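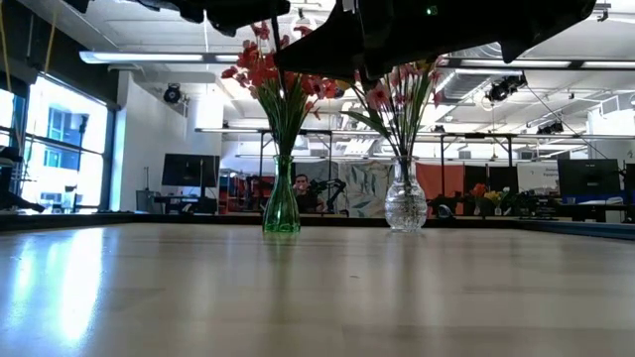
Brondness sequel - will they really bring back the old detective?

Film and Series Talk > Upcoming releases

ferry_lantern wrote:
Good evening to all. I have read the interview with the director Mackenzie Lavoie and I am not sure what to think. She says that the second Brondness film begins shooting in November and that Arvid Kristiansen will return as the detective Rastogi. But at the end of the first film he walks into the sea! I saw it twice in the cinema and for me it was very clear that he dies. Is it a flashback film? A dream? I liked the first one so much that I am a little afraid.

pim_oboe wrote:
It is not clear that he dies. We see the coat on the water and then the lighthouse. We do not see a body. In this kind of film, when there is no body, the actor has a contract for the next one.

ferry_lantern wrote:
The coat was full of stones. He puts them in during the scene with the sister, one by one, and it takes almost seven minutes. Why do they show us the stones if he only takes a swim?

Greywick wrote:
The stones were in the pockets when he was at the beach. When he is on the pier the coat hangs differently, it moves in the wind. I have always thought that he emptied them. Please watch the pier again.

pim_oboe wrote:
Greywick is right about the wind. I never noticed it before.

tomasz_k2587 wrote:
I have the other opinion. The wind in the coat is only a mistake, because the pier was shot on another day and with another coat. Films are full of such things. In the diner scene Rastogi has a plaster on his left hand and after the cut it is on the right one. It does not mean he has two hands with secrets.

Greywick wrote:
The plaster I give you. The coat I do not give you.

ferry_lantern wrote:
Can we speak about the interview also? Lavoie was asked directly if Kristiansen plays the same man. She answered: "He plays the man you remember." I translated this for my wife and she said at once that it is a twin brother. If it is a twin brother I will ask for my money back.

marrowbell wrote:
I think your wife has understood it well. It is a very careful sentence. If it was the same character she could simply say yes.

I must say also that I did not find the first film so great as everybody here. The first hour is excellent, the harbour, the silent dinners, the music with only one cello. Then comes the chase in the car park and it becomes an ordinary police film. My hope for the second one is that they leave out the cars.

pim_oboe wrote:
The car park is the best scene of the film :)

marrowbell wrote:
It is the loudest.
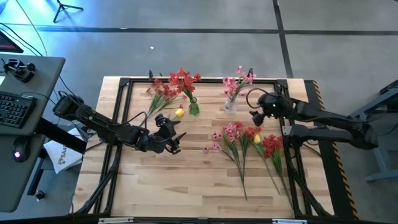 Casting and production news

Moderator note, 13 June 2024: I have moved the posts about the cast here, so please continue in this place. Spoilers for the first film are allowed, spoilers from leaked scripts are not. - saltmarsh_mod

Greywick wrote:
Thank you for moving. What we know until now: the production company is Praston again, Kristiansen and Lavoie are confirmed, and the script has the working title Saltine. The actress who played the sister has not been mentioned anywhere, and this worries me more than the coat.

tomasz_k2587 wrote:
Saltine is a type of cracker. Is this serious?

Greywick wrote:
A working title is often a joke of the crew. The first film was called something with a goat during the whole shooting.

ferry_lantern wrote:
Without the sister I do not see how it can function. The dinners were good because of her. Kristiansen says almost nothing in these scenes, he only cuts his bread, and it is she who makes us afraid of him.

marrowbell wrote:
Here I agree completely with ferry_lantern. And I would add that Kristiansen is better when he has few lines. In the television series he had a long speech in each episode and after two episodes I was tired.

pim_oboe wrote:
I disagree, I liked the series. The speech to the priest in the last episode is the reason why I started to follow him. But I accept that his accent was strange.

tomasz_k2587 wrote:
The accent was from nowhere. My sister-in-law comes from that coast and she had to switch on the subtitles.

I found one more thing. On the poster of the first film there is a door with the number 352, and in the film it is the hotel room of Rastogi. In the photo that Lavoie has put with the interview, there is a key on her desk with the same number. Maybe it is nothing.

Greywick wrote:
So he goes back to the hotel. After the pier. With an empty coat.

tomasz_k2587 wrote:
Or the twin brother comes to collect the luggage.

ferry_lantern wrote:
Please do not say this to my wife. Does somebody know if the interview exists also in a longer version? In mine the last answer stops after two lines.

pim_oboe wrote:
There is a longer one in the printed magazine. I will buy it tomorrow and write here what she says about the sister.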